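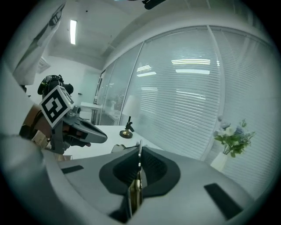
Two hand-held grippers in front of the desk, blinds and flowers behind.

# Can a machine tidy and dust a small office yet?

**Posted by Sofia Mota, 1/17/23**

I look after three rented offices for a small firm called Arruda. They are all much the same: white desks, a low cabinet, venetian blinds on a glass wall, a vase of artificial flowers. The evening work is wiping the desks, dusting the blinds and flowers, and putting small things back where they go. It takes me 80 minutes if people have been neat.

My boss read an article and now wants to know if we could buy something by March that would do the desks and the blinds. He doesn't mean a floor vacuum. We have one of those and it is fine. He means something with a hand. I've seen the two-finger kind, and I can picture it lifting a small bottle. I can't picture it getting dust off silk flowers.

Is any of this for sale to a normal business, and if it isn't, which part of the job is closest?

---

**benchvise_ron**

No. Save your money. I work in a shop that makes brackets and we have had an arm loading parts for years. It does one part, in one fixture, all day. Move the fixture half an inch and it stops and waits for somebody. An office desk is never the same two nights in a row.

---

**tallgrass**

Ron is right about buying one now, but I think the jobs on your list are very different from each other, so I'll take them one at a time. I spent two years at Cistham testing arms for light cleaning work and left before they had anything to sell.

**Picking up small things.** This is the closest. A bottle standing on a clear cabinet top is a good object for two fingers. It stands up and there is space on both sides of it. Things with thin arms or a heavy base are harder, because the machine has to choose where to hold them. Paper lying flat on a desk is worse than either one.

A lot of the teaching for this is done by people carrying grippers by hand and doing the chore themselves, with cameras recording. The arm then learns from those recordings. It works better than I expected for pick and place. In our last long test we ran 3,774 pickups on desk items, and the arm needed help with over 300 of them. That sounds good until you think about who has to be in the room to help.

**Wiping the desk.** Possible if the desk is empty. If it isn't, the machine has to move everything, wipe, and put it back, and each of those steps can go wrong. Ours was slow -- 65 minutes for one desk with a normal amount of stuff on it. You would have finished and gone home.

**Blinds.** Harder than they look. The slats bend and swing when you touch them, so the arm has to press just enough to take the dust and not enough to kink the slat. White slats against glass are also hard on cameras, since ceiling lights reflect in the glass. I would close the blinds flat and use a long duster, same as you probably do now.

**Flowers.** I never saw anyone try it. Take the vase outside and use a hair dryer on the cool setting.

If your boss wants to spend something, ask whether people can clear their desks before they leave. That would cut your time more than any arm I worked with.

---

**Sofia Mota**

Thank you both. I showed him the part about 65 minutes and he went quiet. He has now found a company called Lollico that rents out an arm on a wheeled base by the month. Does anyone know them?

---

**tallgrass**

I don't. Ask them to run it in one of your rooms for a full evening, with the desks left the way people leave them, and have them write down each time a person steps in. Ask about the charging spot too, and how wide the gaps between the desks need to be.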